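Perwood Robotics Club
Frequently Asked Questions

Last updated 2023-04-30

These are the questions we get most often from students and parents. If yours is missing, ask at the front desk of the Prondow building or write to the club address on the contact page.

Joining

Who can join?
Any student enrolled at Perwood in grades 9 to 12. You do not need to have taken a programming class. Students from the Moser campus can join too, but they have to arrange their own ride between buildings.

When does the club year start?
Sign-up opens in September. We take new members until the places are full. There are 18 places. After that we keep a waiting list, and it usually moves a little in the first month.

What does it cost?
There is a yearly fee for parts and safety glasses. The amount is on the sign-up form. If the fee is a problem, check the box at the bottom of the form and it will be waived. You will not be asked for paperwork.

Do I need my own laptop?
No. The club laptops have everything installed. You can use your own if it runs Linux, but we can't spend meeting time fixing it.

How much time does it take?
Meetings are twice a week after school and run until the late bus. Members on the competition team also come in for longer sessions in the month before the event. If you only want to do the regular meetings, that is fine.

Can I be in the club and play a sport?
Yes. Tell us at sign-up which season you will be away. You keep your place, but you can't be a station lead during that season.

What we work on

What is the project this year?
The two-arm table task. Two robot arms are mounted at the front of one table and have to handle household items together: clothes, bags, pens, small containers. A student drives the arms by hand first, and we record the motion. The recordings are used to train a program that tries the same task without a driver.

Why two arms?
Some jobs are hard with one. Opening a bag, for example, takes one gripper to hold and another to pull. It also gives the drivers more to learn, and two-arm tasks are part of the Pleltomari event.

What does the station look like?
It is an enclosure made of aluminum extrusion with ribbed gray panels for walls. The arms sit on black plates on the front rail. The table has a patterned top. Baskets hang from the rails so that small items have somewhere to go.
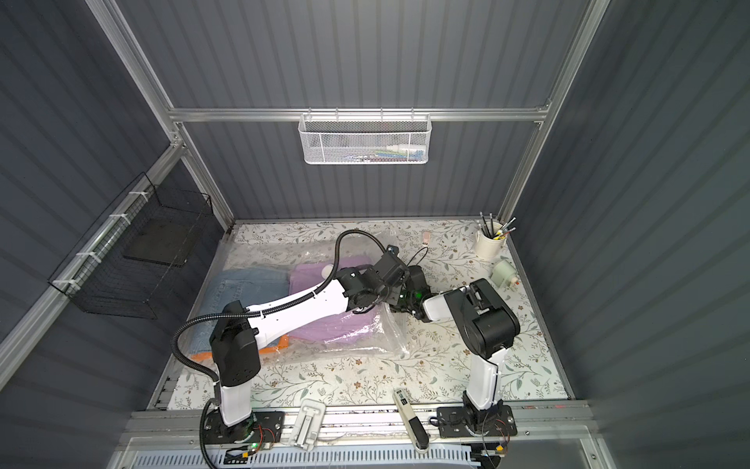
Both grippers at the middle of the table, next to a clear bag of folded clothes.

Is the station always set up like that?
No. The items on the table change with the task. The task card clipped to the logbook tells you what goes out and where it starts. Put everything back in the bins when your turn is over, including the bag.

Why use a patterned tabletop?
Earlier members worked on a plain surface and found that their program did poorly as soon as the table changed. We now swap the cover every few weeks. The floral one is harder for the vision part of the code, and we keep it in the rotation.

How many recordings do you need?
It depends on the task. For folding clothes we had 526 good ones at the end of the winter term. Simple pick-and-place tasks need far fewer. A recording counts as good if the item ends up where the task card says and nothing was dropped on the way.

What happens to the bad recordings?
They are marked in the log with a short reason, such as "missed grasp" or "cable caught." Don't delete them. The software group goes through them later.

Are the arms hard to drive?
The first sessions are slow. Most people can pick up a pen by their third turn. Soft things like bags and shirts take longer, mainly because they don't keep their shape. Plastic film is also shiny, and the camera has trouble with it.

Did students build the enclosure?
Yes, from a parts list left by the previous group. The rails are bolted and can be moved. If you want to move one, write it in the logbook first, as the camera has to be set up again each time.

Safety and rules

Is it dangerous?
The arms are small but they can pinch. Hands stay outside the enclosure while the power is on. The driver says "clear" before switching on and waits for an answer. Anyone in the room can call a stop.

What should I wear?
Closed shoes. Tie back long hair and take off lanyards and loose scarves. Safety glasses are needed at the bench when cutting or drilling.

Can I use the arms by myself?
No. There have to be 2 trained members at the station, one driving and one watching. The watcher does not do homework or look at a phone.

How do I become a trained member?
Read the station guide, pass the short check with a mentor, and sit as watcher for one full session. The check covers the stop button, the power order and what to do if a joint gets stuck.

What if I break something?
Switch off, leave it where it is and tell a mentor. Gripper fingers wear out and are replaced often. Cable ties snap. You will not be charged for normal damage.

What do I check before switching on?
Look along each arm for hoses that could snag and ties that have come loose. Check that the base plates are tight. Check that tools are out of reach of the arms. The full checklist is on the first page of the logbook, and both members sign it.

Can I bring items from home for the arms to handle?
Yes, if they are clean and light. No glass, no liquids, nothing with a sharp edge. Clothes are always useful, especially children's sizes, which fit the table better. Put your name on anything you want back.

Competition

What is the Pleltomari event?
A regional meet for school teams. Each team gets a table, a set of items it has not seen before, and a time limit. There is one round with a driver and one round where the program runs on its own. Last season 17 teams entered.

How is the team picked?
By attendance and by the practice round held in the spring. The team has drivers, a software pair and someone to keep the log. You can try out for more than one job.

Does the club pay for the trip?
The club covers entry and the bus. Bring money for lunch.

Can families come and watch?
Yes. Seats are open to the public. Please don't stand behind the tables during the driverless round, because movement in the background can throw off the cameras.

Other questions

Do I get school credit?
No. Hours at the station can be used for the service requirement if you are training new members. Ask for the form before you start, since we can't sign for past hours.

Can I get a copy of the code?
Members can copy it from the club laptops. We don't post it publicly during the season. Code from past seasons is on the shared drive in the folder marked "archive."

Do you take photos of members?
Only if the photo form was signed. Pictures of the equipment are posted on the club page from time to time.

Do you accept donated parts?
We can use aluminum extrusion, corner brackets, power supplies with a label we can read, and small hand tools. We can't take old computers or batteries. Leave donations at the Prondow front desk with a note that says "robotics."

Is there a club over the summer?
No. The room is closed and the arms are packed away. The station guide stays online if you want to read ahead.

Who do I contact if I will miss a meeting?
Use the absence link on the club page. If you are down as a driver that day, please post it before lunch so your partner can swap turns.

Back to club home page
Contact | Sign-up form | Station guide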